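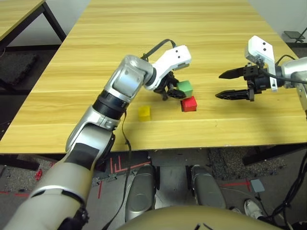

Green, red and yellow cubes on a light-coloured wooden tabletop.

The plain cube and the pale table: notes on a small standard

Home Workshop, 13 April 2023

A coloured cube is among the simplest things a toy maker can sell, and among the easiest to get wrong. It has six faces, twelve edges and eight corners. Any error in one of them shows up as soon as a second cube is placed beside it.

Skesska, a small block works at Lisetholm, has made cubes since the shop stopped turning chair legs. Its catalogue lists 14 colours. Green, red and yellow make up most of the orders, and the shop cuts those first each October, when the stock has had the summer to settle.

Blanks are sawn slightly oversize, rested for seven days, then planed on all six sides. The rest period matters more than the saw. A blank planned for a true cube will move across the grain as it gives up moisture, and a cube that was square on the bench can rock by the time it is boxed. Skesska rejects up to 294 blanks from a full run, mostly for this fault. The rejects go into the kiln stove.

Edges are eased by hand on a fixed sanding board. A machine round-over is faster but takes off too much, and the cubes then stack poorly. A light break of the edge is enough to keep paint from chipping and leaves nearly the full face for contact.

Matte or gloss

The finish is where makers disagree. Gloss is easier to wipe and holds its colour in a bright room. It also slides. Two gloss cubes stacked on a slight slope will part company well before two matte ones do, and gloss throws back any window or ceiling light as a white patch over the colour.

Matte surfaces, like those on the cubes at the top of this page, read as one even colour and throw soft shadows in soft light. For sorting and matching games this is the better choice. The drawback is marking. A matte face picks up grease from the fingers, and scrubbing will polish it in patches. A damp cloth with no cleaner is the correct treatment.

The surface underneath

The table gets less attention than the blocks and deserves more. Boström, whose low work tables are common in play centres, offers its tops in dark, grey and honey finishes. The honey finish outsells the others in the firm's own figures, with 1,378 tops shipped last year.

A pale yellow-brown top suits most block colours. Green and red stand well clear of it. Yellow is the weak one, being closest in colour to the wood, and depends on its shadow to hold its outline. Anyone buying for a room with very flat overhead light should try a yellow cube on the actual top before ordering.

Grain direction is a minor point but a practical one. With the grain running along the length of the table, the lines give a ready guide for setting cubes in a row. Dreren, which refinishes tops for schools, sands only with the grain and keeps oil off any table used with painted blocks - the oil creeps into matte paint and darkens it.

Storage is simple. Keep the cubes in a shallow tray, one layer deep, away from heaters. Deep bins save floor space and ruin corners. Touch up bare spots with two thin coats, left overnight between coats, and let the cube stand on a corner block until the paint is hard.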